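Household Tips: Preparing a Table for the Lehtinen Two-Arm Helper

The Lehtinen service is offered to households by monthly rental. The fee is 126 dollars, with a refundable deposit of 400 dollars. The following guidance applies to packing and unpacking food at the table.

Lay a dark, flat mat before work begins. Pale dishes stand out against it, and bowls are less likely to slide. Mats with a raised edge should be avoided.

Place open bowls on the mat and fill them no more than halfway. Soups and sauces should be moved by hand.

Insulated bags must stand upright with the top fully open. Fold the lining back against the sides and turn the handles outward, away from the opening. Stiff-sided bags give the best results. Soft bags may be steadied with a folded towel at the bottom.

Allow 22 inches of clear space on either side of the arms, and keep lamp cords toward the back of the table.

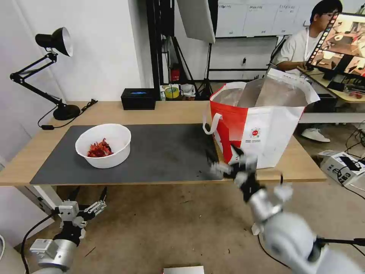

Grippers should be wiped with a damp cloth after each meal. Dish soap is suitable; bleach is not. Replacement finger pads are supplied by Rondetti in packs of 50 and may be ordered with the July service visit.

Questions concerning rental terms may be addressed to Said Helmy, Household Services.

Page revised Nov 17, 2023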